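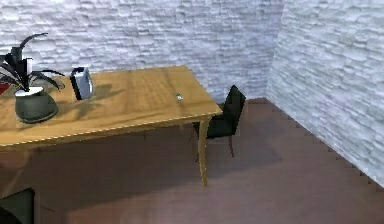 Potted plant at one end of a wooden table

Keeping a big pot plant on a timber dining table without wrecking the finish?

Parvathi Raju
Posted 13 August 2025

Hi everyone! I've gone completely mad for indoor plants this year and my favourite has outgrown the windowsill, so I'd love to give it a proper home on the dining table. The table is oiled, not varnished (I think! it came from a second-hand place in Tralton and the fellow there wasn't sure). My last plant left a dark ring on a bookshelf that I never got out, and I'd be heartbroken to do that to the table.

I water once a week, probably too much, and I've been using a terracotta saucer. Is that enough? And if a ring does turn up, can it be fixed at home or do I need to sand the whole top back? I have a small sander and plenty of enthusiasm but not a lot of skill.
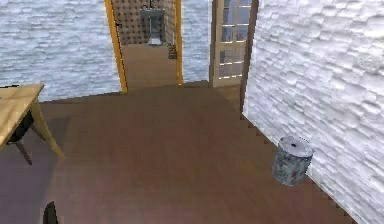

I should also say we do eat at the table, so anything I put on it has to be safe once it's cured. Would love to hear what's worked for you!

Rekha Bhat

Oh, you'll love having it there. First thing, ditch the bare terracotta saucer. Unglazed terracotta lets moisture creep through, so you get a damp patch underneath even when the saucer looks fine from the top. Go for a glazed one or a plastic one tucked inside something prettier, and put cork feet under it so air can move around. Felt pads aren't as good, they hold the wet.

Second thing, take the plant to the sink to water it. I give mine 200 mL, let it drain right through, and bring it back when it's stopped dripping. If yours is too heavy to carry, keep it in its nursery pot inside the nice one and just lift out the inner pot. Changed my life, that did!
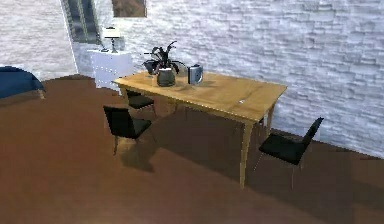 Dining table near a white brick wall, plant on the left half

To find out what finish you've got, put a few drops of water somewhere out of the way, like the underside of the top. If it beads up and sits there you've got some kind of working seal. If it soaks in and the wood goes darker, the table is thirsty and wants oiling before any pot goes near it. Two thin coats, wipe off all the extra, and give it 7 days before you eat off it unless the tin says longer. Lay the oily rags out flat outside to dry, don't scrunch them up in the bin, they can catch fire on their own.

White rings are usually moisture in the finish and often fade by themselves, or with a bit of gentle rubbing with oil and a soft cloth. Black ones have gone into the timber. For those you're looking at oxalic acid (wood bleach), with gloves and goggles, and a test patch first. Don't start with the sander!! If the top turns out to be veneer you can go through it in seconds. 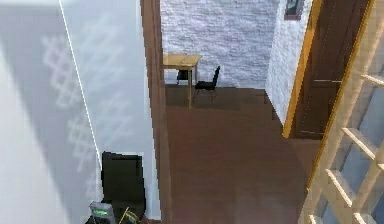 Parvathi Raju
Did the water test under the far end and it went dark straight away, so oiling it is! Thank you so much. Does it matter if I only do the top and not the underside?

Rekha Bhat
Do a thin coat underneath too if you can be bothered. It helps the boards take up moisture evenly, and you'll have oil left over anyway.

Cutside

just use a cork placemat. had a fern on mine for nearly 6 years, no marks. turn the pot round when you dust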